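Zelten: your questions about learning from simulation

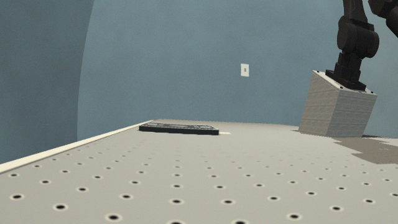
What is Zelten trying to find out?
Whether an arm that has practised only in simulation can do the same job on a real bench. We love this question, and we're still a bit giddy that we get to work on it!

How much practice does each policy get?
200 simulated demonstrations per task, over 6 tasks. We train every policy with 2 random seeds and report both.

Does a good score in simulation mean a good score in the lab?
Often, yes, and the ranking of methods held up very nicely in our Trenivstead trials. Pushing tasks carried over best. Stacking is still hard (we have ideas!).

Can I try it on my own arm?
Please do! The code is in the Ikura repository, and setup notes were last updated May 5, 2022.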